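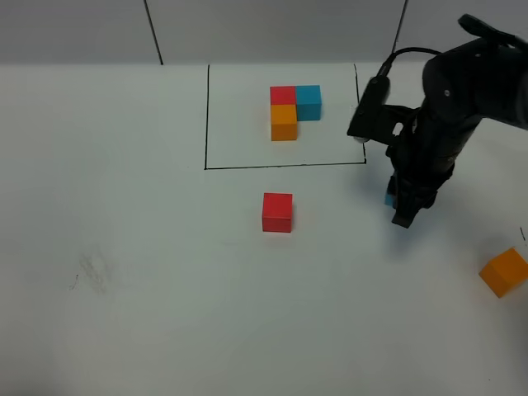

# Flokden Parallel Gripper with Wrist Camera

The Flokden is a two-finger electric gripper for small tabletop arms. Herkeck supplies it with a wrist camera and bracket, or as a gripper only. It is meant for labs and workshops that handle light, regular parts and want to compare end tools without rebuilding the whole cell. A trial unit can be borrowed before ordering.

## What is supplied

- Flokden gripper, black, with straight fingers fitted
- Wrist camera and side bracket
- Camera cable and gripper cable
- Flange screws and a hex key
- Printed setup sheet and the block test sheet

The gripper-only version leaves out the camera, bracket and camera cable. The arm, power supply and controller are not included in either version.

## Specifications

| Item | Value |
|---|---|
| Type | Parallel, two fingers, electric |
| Weight, gripper only | 357 g |
| Recommended part width | Up to 32 mm |
| Finger style | Straight, replaceable |
| Camera position | Side of wrist, facing the work area |
| Controller | Dumadstead, current firmware |
| Mounting | Adapter plate, ordered to suit the arm |

Parts wider than the recommended width may fit between the fingers, but we do not test them and cannot say how well they will hold.

## The block test

We use the same test for every gripper we sell. A rectangle is drawn on a white tabletop in thin black marker. Three wooden cubes, one red, one blue and one orange, are placed inside it as a corner: red and blue side by side, orange in front of the red. A second set in the same colors is left outside the rectangle for the arm to pick up.

The arm has to build the same corner with the second set. It is a simple job for a person. For a gripper it brings out two common faults: fingers that need too much room beside a cube, and fingers that drag the cube when they open.

Cubes are placed at different angles between runs. A cube turned away from the table edges makes the wrist rotate before the fingers close, and a cube near the edge of the camera view shows whether the arm can find it at all. The test sheet has the starting layouts and a column for notes.
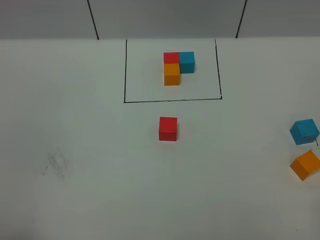
A run is marked complete when the second corner matches the first in color order and the cubes in it touch. A gap is written down as a gap even if the order is right. If the arm pushes the model corner out of position, the run is stopped and marked as failed.

The marker lines can be wiped off most coated tabletops, though some leave a gray smear. This has not affected the camera in our tests. If yours picks up stray marks as edges, clean the surface before you change any camera settings.

## Flokden and Sowah compared

Most customers who ask about the Flokden are also looking at the Sowah, our other parallel gripper. Signe Lykkegaard ran both on the same arm, with the same controller and the same camera. The comparison took nine days, including the finger changes.

| | Flokden | Sowah |
|---|---|---|
| Placing a cube against another | Good | Fair, wide fingertips |
| Picking up a rotated cube | Good | Good |
| Grip on smooth painted wood | Good with pads | Good without pads |
| Release without dragging | Good | Good at low speed |
| Changing fingers | Two screws per finger | Four screws per finger |
| Noise | Audible | Quieter |

The Sowah holds harder and is the better choice for heavier parts. The Flokden has slimmer fingertips and places better in tight spots. If your parts always stand apart from each other, the difference will be small and you can choose on price.

A separate open-and-close test was run on one Flokden for 3,004 cycles. The finger pads were replaced once. The drive was still within its original position tolerance at the end.

## Camera notes

The camera mounts on the side of the wrist, so the view moves with the gripper. When the fingers are low, they and the part they are holding can hide each other from a camera placed across the table. Hamidreza Karimi, who set up the test cell, recommends keeping a second, fixed camera over the work area if the controller has a free input.

Leave a loop in the camera cable. It should be long enough for full wrist rotation and short enough to stay clear of the elbow. Check it by hand with the power off, turning the wrist to both limits.

Calibrate again after removing the bracket, even if it goes back in the same holes.

## Known limits

- No force reading is sent to the controller. Grip strength is set in steps.
- The standard pads pick up dust and should be wiped with a damp cloth.
- Older Dumadstead firmware reports the fingers as open when they are holding a very thin part. Update before use.
- The gripper is not sealed and should be kept away from coolant and fine powder.

## Trial units and ordering

Trial units go out with the camera fitted and the block test sheet in the case. Tell us which arm you have so that the correct adapter plate is packed. Spare fingers, pads and brackets are stocked separately.

For mounting questions, write to Hooman Ghorbani at the Herkeck service desk. Orders and trial requests are handled by Sepehr Tehrani. Requests received before noon are normally answered the same day. The service desk is closed for part of August, and trial units due back in that period can be kept until it reopens.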